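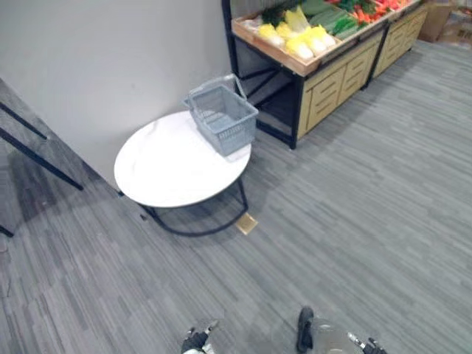 Ayuba Mensah
Home · Threads · Photos · About

So Standville has a "market corner" now. Vegetables on a sloped wooden tray, drawers underneath. I'd like to know what goes in the drawers. My guess is nothing.

12 replies · 50 likes

Carpet, though. Under produce. Has anyone there ever dropped a carrot, or misted a cabbage?

And the little round table for your basket — marble look on top, skinny black rods under it. Fine for a coffee. Put 20 pounds of squash on it and get back to me.

20 shares

Menon says the setup makes people "linger." I lingered. I looked at the napa cabbage and thought about lunch.

I'll grant them the carrots. Good color. Still not sold on paying $426 for a display stand when a folding table holds the same cabbage.

Checking again in July. If it's all candles by then, I called it.

Last updated May 26, 2018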